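Your Questions About the Mondthorpe Veg Box, Answered (Mostly)

I get a lot of emails about the veg boxes, and plenty of them ask the same things, so I've put the usual ones here. If yours isn't on the list, drop me a line and I'll get back to you, usually in the evening once the kids are in bed.

What do I get in a box?

It depends on the time of year! In January you'll be seeing a lot of leeks, kale and swede, and I'm sorry, but there will be beetroot. By summer it's all salad, courgettes and beans, and you'll wonder how you ever ate a swede. I send the list out the night before so you can plan your shop around it.

Can I swap things I don't like?

Yes, two swaps per box. Reply to the list email before 9pm and tell me what you want out and what you'd like more of. After nine I'm already writing the labels and I will get it wrong (ask Manolis Koutsoukos about the week he got four cabbages).

Where does it all come from?

Most of it is grown by Efthymia Tzanetos on her land at Draris, just up the road from us. The potatoes and onions come from Stergiou, who have much heavier soil than she does and better luck with blight. Fruit is bought in, and I mark it on the list when it's come from abroad.

How do I keep the salad from going limp?

My favourite question, as I used to be terrible at this. Don't wash it until you're going to eat it. Take off any tatty outside leaves, wrap the whole head in a clean tea towel, damp but not dripping, and put it in the bottom drawer of the fridge. Keep it well away from apples, which give off a gas that makes the leaves go brown and spotty. 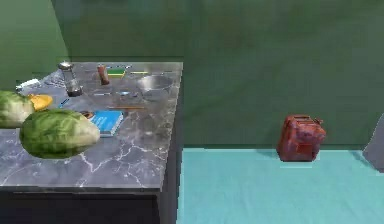

If you've left it too long and it's gone floppy, all is not lost. Cut a thin slice off the bottom of the stalk, sit the head in a bowl of very cold water and leave it for half an hour. It perks up a treat. Anything past that goes in soup with peas and a bit of mint, and I promise it's nicer than it sounds.

Do I have to wash everything?

Please do. We knock the worst of the mud off but that's all, and Efthymia doesn't spray, so now and then you may get a slug. Put him in the garden and carry on.

How much is in the small box?

Enough for two people who cook most nights. To give you an idea, you'd normally get 500 g of carrots, 500 g of onions and a bigger bag of potatoes, plus whatever greens and extras are good that week. The family box has roughly double.

Where do I pick up?

The shed behind 111 Erkus Lane, any time after 3pm. The code for the padlock is 3713. Yes, I know I've just put it on the internet, but it's a shed full of parsnips and it's been fine so far. Please shut the door properly or the mice get in.

What if I'm away?

Let me know a week ahead and I'll skip your box and move the payment on. If it's shorter notice than that, send a friend to collect it, or I can pass it to the lunch club, who are always glad of it.

Can I bring the box back?

Yes please! Fold it flat and leave it on the shelf to the left of the door. Egg boxes too, any make, as long as they're clean.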